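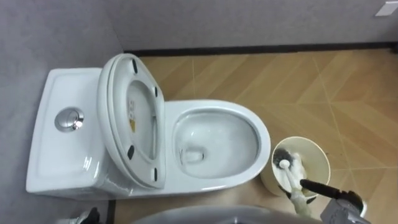 Search this site Enter keywords Go

Nov 28, 2021
By Sota Ikeda

Speaker notes: Leak detection from interval meter data

Slide 1. Introduce the Halás district. 1,415 metered connections, hourly reads, one billing zone. Say that the utility bills quarterly, so a customer-side leak can run for most of a quarter before anyone sees it on paper.

Slide 2. Minimum night flow. Define it: lowest hourly reading between 2 and 4 a.m. A household with no leak should show at least one zero hour in that window on most nights. Mention water softeners and night irrigation as the main exceptions.

Slide 3. The flag rule. Seven nights in a row with no zero hour. Keep the formula on screen, don't read it out.

Slide 4. July results. 93 accounts flagged. Letters went out to all of them; 51 owners replied with a cause. Worn flappers and fill valves lead the list, then outdoor taps, then buried service lines.
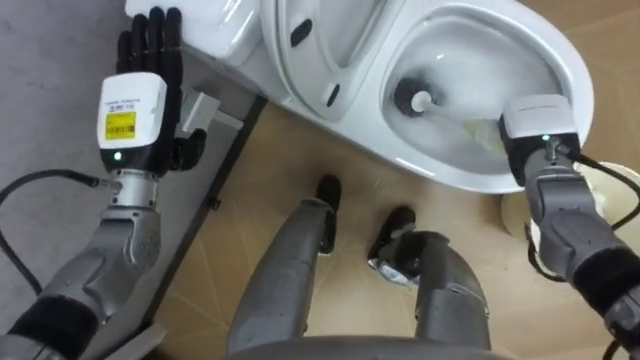

Pause before going to buried lines. They are few but carry most of the volume. The largest lost roughly 4,000 gallons in a billing period. Point to the flat baseline on the chart.

Slide 5. Meter resolution. The older Fletis registers record in 10-gallon steps, so a slow leak shows up as scattered pulses with zeros between them. The rule misses these. Liliana Amato is testing a 14-day pulse count. No results yet, do not promise a date.

Slide 6. Questions. If asked about privacy: hourly data is kept 13 months, then summed to daily totals.

Comments (3)

Fulvio Pagano
Did you correct for vacant houses? A vacant house with a small leak should be the easiest case.

Tiziana Zanetti
We use five nights in our zone and get too many softeners. Seven sounds better.

Guido Serra
Slide 3 formula is missing from the handout. Can you post it?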